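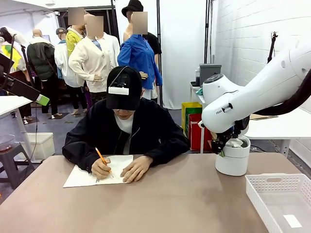 How do you stop pencil from smearing when you write a lot by hand?

Posted by Zitimer in Paper & Pens

I went back to school in March (night classes, bookkeeping) and I'm doing all my notes in pencil for the first time since I was a kid. I love it, but after 11 pages or so my notes look like somebody wiped a counter with them. I'm right-handed, so I figured I'd be safe, but the backs of the pages rub against each other in my bag and everything goes gray. I'm using plain No. 2 pencils on cheap printer paper. Do I need a harder pencil? Better paper? I'd rather not switch to pen, I erase way too much for that.

Jerkel
143 helpful votes

Try an F or an H before you spend money on anything else. No. 2 is the same as HB, and it lays down a fair amount of loose graphite, especially if you press hard. I moved to F for my lab notes and the smearing mostly went away. H is cleaner still, but it's pale and I had trouble reading it under my kitchen light, so buy one of each and see.

The other thing is only writing on one side. I know, it feels wasteful. But two penciled sides pressed together in a backpack will trade graphite all day long. If you can't stand the waste, slip a sheet of tracing paper in between, or clip the stack tight so the pages can't slide around – a big binder clip on 2 sides works fine.

Printer paper is okay, by the way. Really slick paper is worse.

Clerko

just use pen and cross stuff out, teachers don't care

Đào

I wouldn't use hairspray, in case anyone suggests it! I tried it on a stack of old recipes and they went yellow and kind of crunchy. Artist's fixative is made for this, but you can't write on top very well afterward, so save it for pages you're done with. For everyday notes I'm with Jerkel on the F pencil.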